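Search this site
Go

Flunau compares two-finger grippers for server board teardown

3/20/18

Flunau has finished a bench comparison of four grippers intended for removing processors from used server boards. The work was carried out with Sumach, which supplied the arm controller.

Each gripper made 20 attempts on the same type of board, at the same approach speed. Two of the four could not reach the processor without touching the memory slots on either side. The remaining pair differed mainly in finger stiffness — the narrower design deflected more under side load but needed less clearance.

"Clearance is the limit on these boards, well before grip force," said Vesela Matić, who ran the tests. Retention screws are still handled with a separate screwdriver.

Controller settings were held constant throughout. Todor Živković of Sumach said a second round in July will vary the force threshold and add 14 boards with other socket layouts.

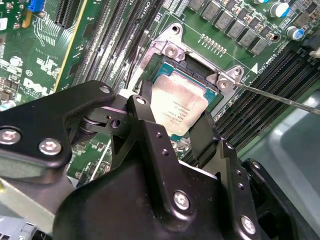
Gripper fingers at the processor of a Dell board, with a screwdriver on one of the retention frame screws.

Results for the wrist camera will be reported separately.

4 comments | 99 shares

We use cookies to improve this site. Accept | Settings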